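Fliltance Tabletop Cell - Set-up and Operating Guide

Print this page | E-mail this page
2 comments | 14 shares

Section 4. Preparing the table for pick-and-place work

Read Section 3 (Emergency stop and power) before you start. The steps below apply to the single-arm cell and to the two-arm cell, with either the Dikham hand or the older two-finger gripper. Where the two cells differ, the step says so.

4.1 Who may work at the table

Only people who have finished the operator training may set up the table while the arm is powered. Anyone else may help when the arm is off and the controller key has been removed. The person holding the key is the operator for that session. If the key changes hands, write the change in the log.

Visitors stay behind the floor line. Place the line at least 30 inches beyond the farthest point the arm can reach, measured with the hand fully open.

4.2 Clearing and checking the table

1. Press the emergency stop and confirm that the status light on the controller is red.

2. Remove everything from the tabletop, including tools, tape, cups and paper.

3. Wipe the surface with a dry cloth. Use a damp cloth for marks that do not come off, then dry the table. Do not use solvent. It softens the coating and leaves a shine that the head camera may read as an edge.

4. Look for scuffs and stains that remain after cleaning. Small marks are acceptable. Replace the top if a mark is raised, or if you can feel it with a fingertip.

5. Check that the table does not rock. Adjust the feet and tighten the lock nuts.

NOTE: After moving the table, even slightly, run the table calibration again (Section 6). The arm does not know that the table has moved.

4.3 Placing fixtures

A fixture is anything that stays in place for the whole session, such as a shelf, rack or stand.

1. Set the fixture toward the back of the table with its open side facing the arm.

2. Press down on each bottom corner. All corners must touch the table.

3. Push the fixture sideways with one finger. If it slides easily, fasten it with the Clalent low-profile clamps or with removable mounting strips.

4. Check shelf boards for play. A board that lifts out of its frame must be tied down before the arm is used near it.

5. Enter the fixture's width, depth and height in the keep-out table. Measure the widest points, including hooks and wire ends.

CAUTION: Open wire and mesh can catch fingertips and glove material. Set the approach speed to 20 percent or lower whenever the hand will work inside a mesh fixture or close to its sides. Do not raise the speed during the session.

4.4 Placing containers and objects

Containers are baskets, bins, bowls and trays that objects go into or come out of.

1. Use containers that keep their shape when pressed. Thin bags and soft cartons are not suitable for this cell.

2. Put the container on the table so that the hand can reach it without passing over a fixture. Leave room on at least one side for the hand and wrist together - the wrist is wider than most people expect.

3. Turn handles and lips so that they do not point into the path of the hand. When a container has a handle at the front and the back, bring the hand in from the side.

4. Choose objects that are dry, clean and free of sharp edges. Real fruit and vegetables may be used if they are firm. Throw them away at the end of the day and do not eat them.

5. Do not use glass, open liquids, blades or anything that weighs more than the hand's rated load.

6. Put one object within reach for the first trial. Add more only after the trial has ended with a normal stop.
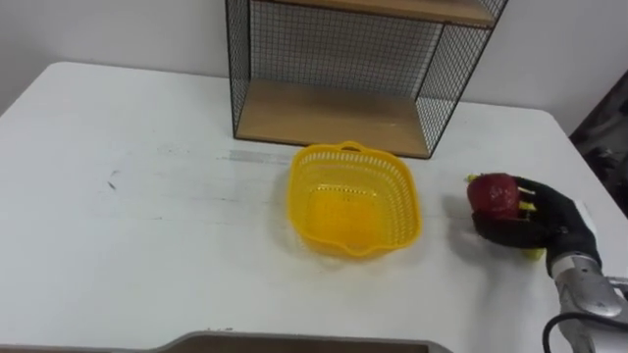 Figure 4-2. Side approach to an open basket, with a red object in the hand and the shelf unit behind.

4.5 Cable check

1. With the arm off, follow the cable along the forearm from the wrist down. It should have enough slack for a full turn of the wrist in both directions.

2. Make sure that no loop can reach a container, a fixture or the edge of the table.

3. Replace any cable tie that has loosened. Cut the tail flush.

4. Inspect the cable cover every 50 hours of running time. If the cover is split, take the arm out of service.

4.6 First trial

1. Stand behind the floor line with the stop button in your hand.

2. Release the emergency stop and wait 8 seconds for the joints to settle.

3. Run the approach without closing the hand. Watch the clearance at the wrist as well as at the fingers.

4. Run the full motion once at low speed.

5. If the hand touches a fixture, stop the arm and go back to 4.3. A light touch counts as a contact and goes in the log.

WARNING: Never reach in to straighten a container or pick up a dropped object while the arm is powered. Press the stop, wait for the red light, then reach in.

Spare clamps and mounting strips are listed under Pillai parts in Appendix B.

Print this page | E-mail this page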